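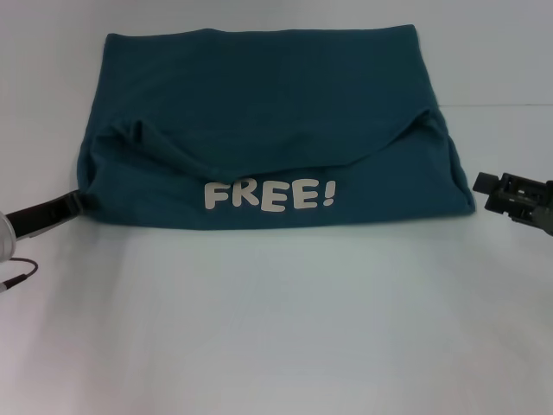 Page 6

WASTHORPE: GARMENT FINISHING HALL, OPEN DAY 08/09/2023

The finishing hall takes in printed shirts from Verschueren and sends them out folded. Visitors entered by the loading door and followed the yellow line past sorting, print check and folding.

The folding tables have plain white tops, so lint and stray threads show up at once. The dark teal shirt with "FREE!" across it in off-white capitals illustrates the tuck used on soft cotton: one layer drops in a shallow curve and leaves a kind of pocket, with the print just below it. Small wrinkles gather toward the ends of the fold. On a matte fabric they are easy to see under side light.

Grigoris Moschos, who led the second group, gave the day rate as almost 2000 pieces. The fold board was changed in March from the Fledencombe pattern to a wider one, and style 249 still runs on the old board.

Questions were mostly on print cracking. The hall's rule is that no crease may cross lettering - a shirt that fails goes back to the press. Samples were on sale by the exit, sizes S to L only.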